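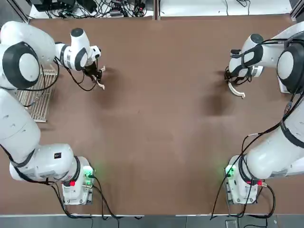
From: beans-on-warraich-road
To: Lomau Kitchen Gardeners list
Subject: Re: [lomau-gardeners] Clelledetti beans, when to plant and do they climb?
Sent in April, 10:11 pm

Hello all, and a very warm welcome to the person who wrote in with the bean questions. I started answering at lunch and then the dog wanted out, and then supper, and you know how that goes, so here I am at the end of the evening with a cup of tea and your message pasted in below so I don't skip anything.

> Hi everybody, I'm new to the list and new to Lomau (we came up from
> the coast last fall). A neighbor gave me an envelope of beans marked
> "Clelledetti" and told me they were the only kind worth growing, but
> then we got talking about the fence and I never asked how to grow
> them. Are they a pole bean or a bush bean? The package of bush beans
> I used to buy said to plant in April, but it still feels awfully
> cold here. Also, should I soak them first?

Oh, you lucky thing! Your neighbor likes you. Clelledettis don't turn up on the seed racks, so just about everybody's came out of somebody else's envelope. Mine came with the house, in a mustard jar on the cellar steps, and I grew them that first year mostly to find out what they were.

They are pole beans, and I mean it, they climb. Mine go up past the top of an eight-foot pole and then wave around looking for something else to grab, which one year was the clothesline. (I let them have it and hung the towels on the porch.) Give them something rough to hold. Smooth metal conduit looks very smart, but the vines slid down mine in the first thunderstorm and I spent a muggy morning tying them back up with strips of an old pillowcase. Saplings with the bark left on have served me well, and so has plain garden twine run from a crossbar down to a stake.

> but it still feels awfully cold here

It does, and you should trust that feeling over the package. We're at 931 feet on Warraich Road, and my garden runs a good bit behind the ones down by the creek. I have put Clelledettis in during April exactly once, in a warm spell, feeling very pleased with myself, and dug up mush in May. Now I wait until the soil feels comfortable on the back of my hand and the lilacs are open. I know there are folks on this list who use a thermometer and I'm sure they're right to. The lilacs and I have an understanding.

If you just can't stand waiting, and I've been there, start a few indoors in paper pots. Beans hate having their roots bothered, so plant the pot and all, and tear the bottom a little first. I tried them on my Vuvon heat mat and they came up so fast and so leggy that they were flopping over each other before I had the poles cut. A regular windowsill is plenty.

On soaking, you'll get different answers and I expect you'll hear a few of them before breakfast. I don't soak. I water the row well the evening before, push the beans in to the first knuckle with the scar side down, and leave them alone. My aunt soaked hers overnight in a pie dish and had beautiful beans too, so please don't lose sleep over it.

One thing you didn't ask. Pick some young and eat them as snap beans, they're lovely with butter and a little of the dill that will be coming up everywhere by then, but leave a couple of your best plants completely unpicked for seed. The pods need to go tan and rattly on the vine. I save from plants near the middle of the row and dry them in the shell on a window screen in the spare room, and when a bean won't take a dent from my fingernail it goes in the jar. If a wet fall is coming, pull the whole vine and hang it in a shed or garage with the pods on.

I do still have beans from last year if you'd like extra, or if anyone else on the list let theirs run out. I'd want to keep enough for my own two rows, but after that you're welcome to them. Reply to me off the list and I'll leave an envelope in the blue mailbox by the gate. No need to send postage, though if somebody has a start of that dark red rhubarb people were talking about last month, I would not say no.

Oh, and rabbits. Put a bit of chicken wire around the row until the vines are up to your knee. I forgot to say rabbits.

Good night, and happy planting when the time comes,

Beans on Warraich Road

--
Lomau Kitchen Gardeners mailing list
To change to the daily digest, reply with DIGEST in the subject line.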